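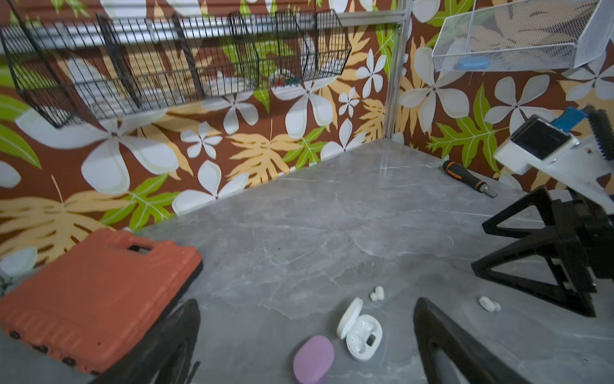
Can a machine do the chores yet? Your questions answered

Thursday, December 24, 2020

Print this page | E-mail this page

Readers of our household and workshop pages send in a lot of questions about robots. Itziar Vallejo and Yu-na Nam have answered the most common ones.

Is there a robot that will tidy my house?
No. You can buy machines that each do one job, such as vacuuming a floor or mowing a lawn. A machine that goes from room to room and puts things where they belong is still a research project.

Why is tidying so much harder than vacuuming?
A vacuum robot can treat everything in its way as something to steer round. A tidying robot has to know what each thing is, how to hold it and where it goes. A screwdriver and a wireless earbud can end up on the same tabletop, and they need a different grip and a different home.

What about small things like earbuds?
They are among the worst. An earbud is light, smooth and an awkward shape, and it rolls when nudged. Two fingers closing slightly off centre will push it away. Putting it back in its charging case is harder again: the lid has to be up, the case has to stay still, and each bud has to go into the right cradle the right way round. Most people do this without looking. For an arm it is several separate tasks.

Would two arms help?
Often, yes. One can steady the case while the other places the bud. The difficulty is keeping them out of each other's way over a small table.

Does a camera near the gripper make a difference?
It helps with the last few centimetres, where a camera further off may have its view blocked by the arm. It sees less of the room, so many set-ups use both kinds.

Can a robot put tools away in a workshop?
If the tools are always the same and each has a fixed place, yes. Swati, a small repair firm that wrote to us in May, has an arm that returns screwdrivers to a rack. They gave it 299 tries with the handles all facing one way and it managed nearly all of them. With the tools left lying as people drop them, it did much worse. A tool case with a lid and catches is a further step, and they have not tried it.

How do these machines learn?
Mostly from examples. A person guides the arm through the job again and again and the movements are recorded. The team at Dunden told us they needed 200 recordings for one simple task, and had to make more when they changed the table.

Do patterned walls or a marbled worktop confuse them?
They can. A system trained against plain surfaces may do badly in a room with bold wallpaper. The usual cure is to train it in rooms that look like real ones.

Should I wait before buying anything?
If you want your floors vacuumed, there is no need to wait. If you want the table cleared, we would not put money aside for it yet.

3,179 views | 703 shares | Comments (12)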